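How a Paper Bag Carries Your Lunch
Histdale Young Readers: Everyday Things
Written by Usha Naidu. Checked by Kavitha Warrier.

If you buy a sandwich and a drink to take away, you will probably be given a paper bag and a paper cup. They look simple. Both of them start as flat sheets, and both have to do quite a hard job before they are recycled or thrown out.

What is the brown paper?
The brown paper used for many carrier bags is called kraft paper. "Kraft" is the German word for strength. The paper is made from wood, usually from trees such as pine and spruce, which have long fibres. Fibres are tiny threads. Long ones tangle together well, and that makes the paper hard to tear.

To get the fibres out, the wood is cut into chips and cooked with chemicals in a big tank. The chips turn into a soft brown mush called pulp. The pulp is washed, spread out very thinly, pressed and dried. If it is not bleached, it stays brown. White paper has usually been bleached.

You can see the fibres for yourself. Tear a piece of brown paper slowly and look at the torn edge. The little hairs sticking out are wood fibres.

From a roll to a bag
Paper comes to the bag factory on a huge roll. A machine pulls the paper off the roll and folds it into a long tube. Glue holds the tube shut down one side. The tube is cut into pieces, and each piece will be one bag.

Next comes the bottom. One end of the tube is opened out, folded into a rectangle and glued. This is why the bag can stand up on a table without anyone holding it. A bag with no flat bottom, like the ones used for sweets, just falls over.

The sides have a crease down the middle so that they can fold inwards. These folding sides are called gussets. When the gussets are folded in, the bag is flat and a lot of them fit in one box. The Fernandes bakery in our town keeps 600 bags in a cupboard under the till.

The handles
There are different kinds of handle. Some are flat strips of paper. Some are made of paper twisted very tightly until it is like string. Others are made of cord. There are two handles on a bag, one at the front and one at the back, and you hold them together so that the weight is shared.

The ends of the handles are the weakest part. All the weight of your lunch pulls on those few small spots. Bag makers often glue an extra patch of paper there, or fold the top edge over to make it thicker.

A brown bag like this one, with white cord handles, stands open on the table with paper cups to each side of it. One of the cups has its black lid on, and there is another lid lying flat on the marble pattern.
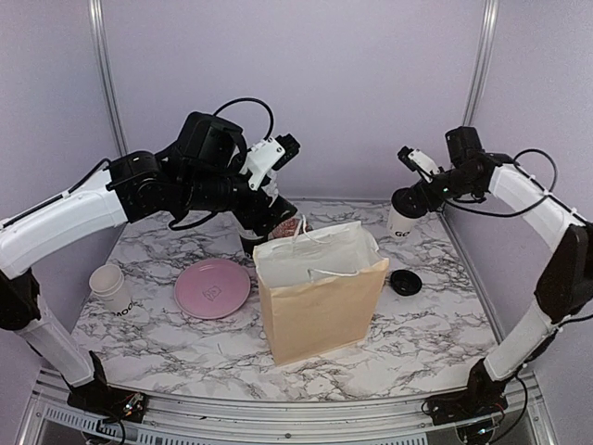
Cups that do not leak
If you pour water into an ordinary paper bag, it soon goes soggy. Paper soaks up water because the water creeps in between the fibres. So why does a paper cup not go soggy too?

The answer is a lining. The inside of a paper cup is covered with a very thin layer that water cannot get through. In most cups it is a kind of plastic. Some newer cups use a lining made from plants. The lining is so thin that you may not notice it, but if you leave a piece of cup in warm water for a day you can sometimes peel it away.

The lining makes cups harder to recycle than bags. The paper and the plastic have to be separated first, and not every recycling centre has the machines to do it.

Paper cups are narrower at the bottom than at the top. This means one cup can slide inside another. We say that the cups nest. A nested stack takes up far less room than the same cups standing in a row.

The rolled rim
Run your finger round the top of a paper cup. The edge is not sharp, as the paper has been rolled over to make a smooth round rim. The rim makes the cup stiffer and more comfortable to drink from. It also gives the lid something to grip. When you press a lid down, its edge stretches a tiny bit, goes over the rim and snaps back underneath.

Try it: how much can a bag hold?
You will need a paper bag with handles, 16 small oranges and a grown-up.
Put 2 oranges in the bag and lift it gently by both handles.
Add 2 more and lift it again.
Keep going until all the oranges are in, or until the bag begins to tear.
Look closely at the place where it tore. Was it at the handles, along the side or at the bottom?
Now wet the bottom of another bag with a damp sponge and do the test again.

Words to know
Fibre: a very thin thread.
Gusset: a side that folds inwards.
Kraft paper: strong paper made from wood pulp.
Nest: to fit one inside another.
Pulp: wood that has been turned into a soft mush.

Page last changed 2018-09-04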